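Speaker notes - "Fold It or Leave It"
Astmont Library, evening talk, Nov 7, 2020

Start without the slides. Ask who folded something today. Wait for hands. Then ask who folded it on the couch. Most of the same hands should stay up, and if they don't I'll skip the next bit.

My position, said early so people can get annoyed with me early: I don't believe most of what is written about folding laundry. I've read a fair stack of it. The claims are large and the evidence is somebody's nice linen cupboard.

First claim. You need a proper folding surface. The Sarpong booklet wants a waist-height table, cleared, in good light. Lovely. I live in a flat with a table that has the mail on it. The washing goes where the washing goes, on the couch or the bed, and it gets folded there or it doesn't get folded. (Pause. Someone usually laughs.)

Soft surfaces do cause trouble, I'll give them that. You can't press a crease into something that gives under your hand. A long fold stays tidy at one end and goes to pieces at the other. But a badly folded towel still dries you.

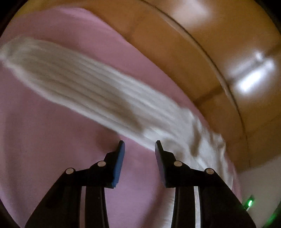
Second claim. Thirds are better than halves. Ask them: better at what? Juveo sells a plastic folding board on the strength of this, and the leaflet says thirds "respect the fibre". I have no idea what that means and I suspect the leaflet doesn't either. Thirds suit a narrow shelf. Halves suit a deep one. Measure your shelf.

Third claim, the time one. A Trister newsletter from April told readers they'd get back 1,084 minutes a year by folding straight off the line. Read the number out slowly. Where does the 84 come from? I wrote and asked. No reply as yet.

I did my own test, and I'll own up that it's a poor one. 100 items, 2 loads a week until I ran out of patience, half folded off the line and half tipped on the couch and done in front of the telly. The couch pile took longer. It also had the telly. I'm not prepared to call that a loss.

Slow down here. Hold up the white towel. Fold it badly on purpose, on my arm, then ask whether anyone would refuse to use it.

What I'd keep from all the advice:
Shake it out first. This works, and I've tried hard to find a reason it doesn't.
Fitted sheets - roll them, stop watching videos.
Put light colours on something that won't leave fluff on them. A dark throw will.
Same fold for everything on one shelf, whichever fold it is.

That's 4 things. The Sarpong booklet has a chapter on hand towels alone.

If there's time, take the question about ironing. If someone brings up fabric softener, say that's a different talk and mean it.

Leave the towel on the chair at the front. Somebody will fold it during the tea break.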